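Lotuva Household Tasks Project
Interim Progress Report to the Christodoulou Fund
Submitted May 14, 2019
Prepared by Roman Zalewska, Project Lead

1. Purpose of this report

This report covers work carried out since January under the second year of the grant. The Fund asked the project to establish which everyday chores a machine with a jointed hand can complete to a standard that a household or a small shop would accept. Tasks under review are folding, shelving, wiping down surfaces and putting flat items away in racks.

2. Work completed

The Dumdale workshop has been in regular use throughout the period. The team logged 1,000 attempts across all tasks, of which 101 were set aside owing to faults in the recording equipment. The remainder have been scored and entered in the project database.

Most of the effort went into racking. Placing a thin panel in a slot is a common job in kitchens, stockrooms and offices, and it calls for a firm pinch between thumb and fingers together with a controlled change of angle as the item goes down.
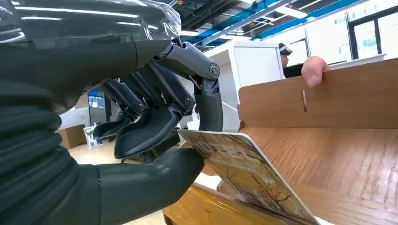 Results for racking are encouraging but uneven. Performance was best where the item was stiff and the slot was wide. Narrow slots remain difficult, and a small error in tilt at the start of the movement is seldom corrected before the edge meets the wood. Staff continue to steady lightweight racks by hand during trials. The project does not regard a task as complete for household purposes while this assistance is needed, and such attempts are scored separately.

Folding has progressed more slowly. Towels were folded to an acceptable standard in 22 of 44 scored attempts. Shirts have been deferred to the next period.

3. Difficulties

Delivery of replacement fingertip pads from Kellex was later than planned, which delayed the wiping trials. Revised dates have been agreed with the supplier.

4. Next period

The team will repeat the racking series with racks fixed to the bench and will begin trials with mixed items. No change to the approved budget is requested. A revised schedule for the wiping trials will be sent to the Fund under separate cover.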